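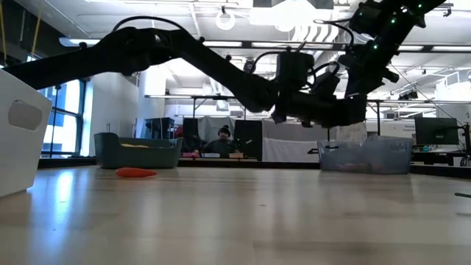
Workshop notebook, Prunstead Dye Workshop
February
Entry: black on wool, gall and iron, second series
Present: C. Balogh and the undersigned
Start: 9.15 a.m.

Purpose

The purpose of this series is to establish whether the gall and iron black used for the Fastby repair yarns can be made fast to rubbing without a further loss of strength in the wool. The first series gave a satisfactory colour. It did not give a satisfactory yarn. The skeins were harsh to the hand and broke when wound under ordinary tension, and a white cotton cloth drawn along them was marked a dirty grey. The client has accepted a delay and has asked that the next samples be supplied as wound yarn, so that the weaver can judge them on the loom.

Materials

The wool is the worsted two-ply supplied by Visser, from the same delivery as the first series. It was scoured again here, as the earlier skeins were found to hold a little spinning oil, and a drop of water placed on them stood up for some time before sinking in. After the second scour the water sank at once.

The galls are from the Puda sack. They were crushed in the iron mortar last time. Csenge Balogh has pointed out that the mortar itself may have darkened the liquor and confused our reading of its strength, and the stone mortar was therefore used throughout. The galls were noticeably harder to break in the stone one and a fair amount was lost over the side. The powder was sieved and the coarse part returned to the mortar until it passed.

The iron is green copperas, a fresh jar. The old jar had gone rusty and yellow at the top and has been set aside for disposal. It should not be used for anything, including tests.

Method

The galls were steeped overnight in soft water and brought slowly to a simmer in the morning. The liquor was strained through calico, then through a finer cloth. In the first series it was strained once only and the fine sediment settled on the yarn. We now believe that a good part of the rubbing came from this sediment and had little to do with the dye as such.

Four skeins were prepared and tagged with knotted cotton.

Skein with one knot: gall bath, then iron bath, as in the first series.
Skein with two knots: gall bath, iron at half strength, then aired, then returned to the gall bath.
Skein with three knots: as for two knots, with a ground of weld and madder put on beforehand.
Skein with four knots: weld and madder ground, gall bath, iron at half strength, no return.

The wool was entered wet in every case. The gall bath was held below a simmer for 2 hours and allowed to cool with the skeins in it. The iron bath was kept warm only. Last time it was allowed to become too hot while the telephone was being answered, and this is the most likely cause of the harshness. The timer is now to be set for the iron bath without exception, and whoever sets it is to stay with the pot.

Airing between baths was done on the rail by the north door. The skeins were turned by hand from time to time. Where the yarn lay against the rail in the first series there was a pale bar across every skein, and the sticks have since been wrapped in old sheeting, which has largely cured the fault. A faint bar remains on the skein with four knots.

Rinsing took longer than was allowed for. The water from the one-knot skein was still grey after five changes and the tank was needed, so it was finished in the small sink. The others ran clear sooner. All were given a last rinse with a very little soap and were dried away from the stove.

Observations

One knot. A dull, cold black, leaning to blue at the ends. Harsh. Marks the cotton cloth, though less than before.

Two knots. Deeper and more even. The hand is better than expected. Marks the cloth faintly on the first stroke and hardly at all on the second.

Three knots. The best black of the series. The warm ground takes away the blue cast and the yarn keeps some spring. C.B. considers it slightly too brown for Fastby. I do not share this view, but have noted it.

Four knots. Too weak. A dark slate, and to be treated as a grey in the sample book.

Judging of the colour

Blacks cannot be judged against white paper, which makes every one of them look equally dark, nor against the grey card, which flatters the bluer ones. The former practice of holding the skein to the window depended too much on the weather and on who was holding it. It is proposed that skeins be laid on plain pale timber from now on, and the strip of light tan wood between the two black fingers shows how clearly a dark edge reads on such a ground. A board of similar tone should be cut for the sample table and left unvarnished. It is to be kept for this use and no other, and in particular no wet skein is to be placed on it.

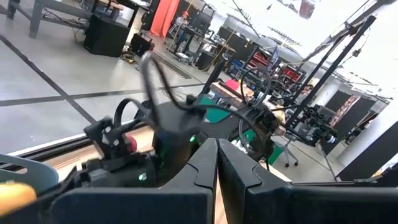
Strength is the matter on which the client will decide, and the trial was arranged accordingly. A length from each skein was hung from the hook and loaded with washers until it parted. The one-knot yarn parted first, the remaining lengths bore more, and the undyed control outlasted them all. Lengths for this trial should be taken from an easy, open bend in the skein, a curve as wide as the one the thick black cable makes on the right, as a sharp fold leaves a weak place and the yarn then parts at the fold every time. Two results were discarded on those grounds and repeated. The hook has a rough spot on the inner side and should be filed before it is used again.

Cost

The return to the gall bath uses no additional galls, as the first liquor is kept. The weld and madder ground adds to the labour more than to the materials. The Fastby order stands at 2,000 metres of finished yarn, and at that quantity the ground would have to be put on in several lots, with the usual risk of a difference between them. Should the three-knot recipe be chosen, the lots are to be mixed at winding so that no one lot falls together in the cloth.

Matters outstanding

Light exposure: cards for all skeins to be put in the south window, half covered with foil. C.B. to prepare.

Spent iron liquor is in the lidded drum and is not to go down the sink.

Visser to be asked whether the next delivery can be sent without oil. The previous letter on this subject has had no reply.

Puda galls: enough remains for one further series. The sack was found open and has been moved to the upper shelf, tied.

Repeat of two knots and three knots to be made with the larger pot before anything is sent to Fastby. The large pot has a chip in the enamel near the rim, and bare iron there will stain. C.B. will look for the other one in the outer store.

Finished 4.40 p.m. Stove checked and off.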